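3.2 Sorting task: socks into a divided tray

The second household task was pairing and storing ankle socks. We chose it because the items are soft, have no fixed shape, and have to be matched before they can be put away. Karine Simard wrote the task sheet and Jaxon Zacharias checked it against the one used for the Tunside cutlery task.

Each trial began with the socks spread loose on the table and the tray empty. The layout was changed between trials, but the tray stayed near the center with its long side running left to right. A pair counted as stored when both socks of one color were in the same compartment. Folding was not required -- a sock could go in crumpled as long as it did not hang over a divider.

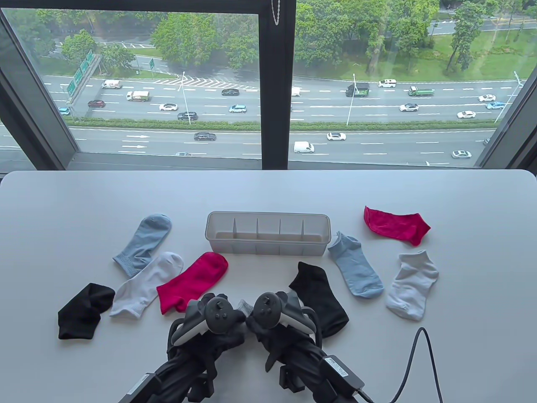
Figure 2. Start layout: four color pairs (light blue, white, magenta-red, black) and the five-compartment tray.

With four pairs and five compartments, one compartment is left over at the end. The task sheet did not say which one, and the choice was recorded as free. Gordon Campbell suggested fixing the color order from left to right in a later version, which would make end states easier to compare.

We logged 47 trials. Trials in which a sock left the table were stopped and marked incomplete. Two were removed from the log for missing start times. The remaining entries are listed in Appendix B, together with the layout sketches by Fionnuala Cullinane.

3.3 Limits of the setup

All trials used one sock type and one tray. Longer socks were not tried.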